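How to Remove Drink Rings and Sticky Spots from a Table Top

My wife and I rent out the upper floor of our house, and between two guests I have only a short time to make the furniture look good again. The beds are easy. The tables take more thought, because people put down glasses, cans, hot cups and bags with something leaking in them, and every one of these leaves a different mark. In this page I write down how I clean them. It works for tables with a lacquer or varnish on top, and also for painted ones. For a table which is only oiled, please read the part near the end before you begin.

What you need

- Two soft cotton cloths, one for wet and one for dry
- A bowl of warm water
- Dish soap, the plain kind
- White vinegar
- Baking soda
- A plastic card, for example an old library card
- A hair dryer
- Furniture wax, if your table had wax before

Do not use the green side of a kitchen sponge. I ruined the gloss on a small side table this way, and it still has a dull spot of the size of a plate.

Step 1: Find out what kind of mark you have

Put your finger on it. If it feels sticky, it is sugar from a drink, and it will come off with water. If it feels smooth and looks white or cloudy, then moisture went into the finish. If it is dark, nearly black, the water has gone through the finish and reached the wood. The first kind takes five minutes and the second takes an evening. For the third kind you will probably need to sand, and I don't explain sanding on this page.

Look from the side also, with the lamp turned low. I do this at 9 in the evening, when no daylight comes in. Marks that I could not find at noon are then very clear.

Step 2: Take off the sticky part

Wet the cloth in warm water with one drop of dish soap, and squeeze it well. Lay it on the sticky spot and wait two minutes. Do not rub yet. The sugar needs time to become soft, and if you rub too early you only spread it.

After two minutes, wipe from the outside of the spot to the middle. If something hard stays, hold the plastic card flat and push it slowly under the edge. Then wipe with clean water and dry at once.

Regular soda is worse than diet soda here, and orange juice is worse than both.

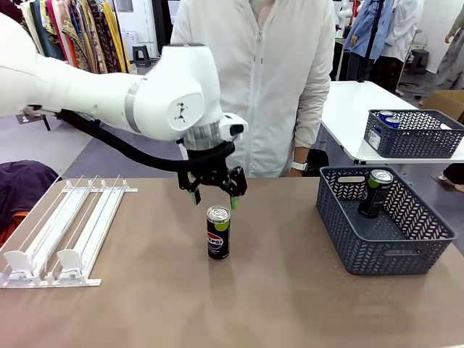

A tall can of Pepsi on a beige table top.

Cans make a thinner ring than glasses, but they get wet on the outside when they come from the refrigerator, and the water collects under the rim. So look for a narrow circle. It is easy to miss on a light table.

If the spot still feels sticky after two rounds, mix one part of vinegar with four parts of water and repeat. Vinegar should not stay on the table, so wipe again with clean water afterward. Never use it on marble or other stone.

Step 3: White rings

Begin with the hair dryer on low. Hold it one hand's width from the table and keep it moving in small circles. Look at the ring every minute. When it gets weaker, continue. When you see no change after ten minutes, stop, more heat will not help.

Next, try a paste from baking soda and a little water. It should be like toothpaste. Put it on the ring with your finger, rub very gently in the direction of the grain, and wipe it off. Baking soda is a little bit rough, so test it first on a place under the table. On a high gloss finish I would not do it at all.

My neighbor Kai-wen Kwok uses mayonnaise. She leaves it on the ring overnight under a paper towel, and her dining table looks better than mine. I tried it once and the ring became half as strong - the smell in the morning was not so nice.

Step 4: Let it rest

Leave the table empty for 72 hours if you used water or paste on it. I know this is long. In June, when the house is full, I give it one night only and put a tablecloth on the next day, and sometimes I see a cloudy spot come back.

Oiled tables

Soap takes out the oil. Wipe with a cloth that is almost dry, let the wood dry for a day, and then rub in a thin coat of the same oil as before. If you don't know which oil it was, ask the shop. Wipe away what the wood did not drink after 18 minutes or so, or it becomes sticky itself.

Oily cloths can catch fire by themselves when they lie in a pile. Lay them flat outside until they are hard and dry, or put them in a metal can with water and close it.

Coasters

I have cork ones in every room. Cork takes the water and does not scratch. The glass ones look elegant but they stick to the bottom of the cup, then fall. Felt is good too, only it must be washed, and it needs a full day for drying before you put it back.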